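May, gone eleven at night

Well, I have finally sat down with the budget, a pot of tea and far too many biscuits, and I think I know what we're asking Wakdale for. Two new hand-held grippers from Kollska, spare finger pads (always more pads than you'd think!) and a decent charger. The Trovedier quote came in at 500 each, lovely people and a very patient chap on the phone, but it would swallow the whole travel line and I can't bring myself to do it.

Kollska want 216 apiece, with a three-week wait, so if I send the order before the month is out we should still manage the bedroom work in good time. Folding and laying out clothes is what we do most, dark cloth on a busy duvet cover being my own favourite.

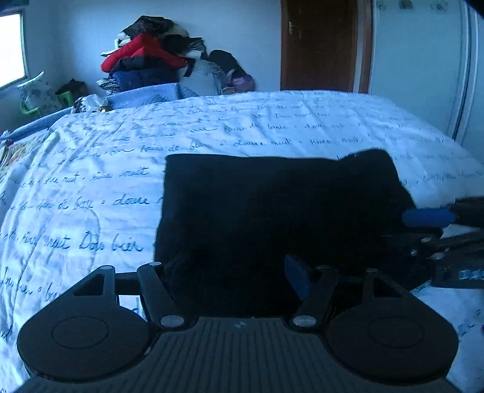 I did wonder about holding some money back for a third one, and went round and round on it - in the end I've put it down under next year, in pencil. Must ring Prasertsri about the postage in the morning, and find last year's receipts.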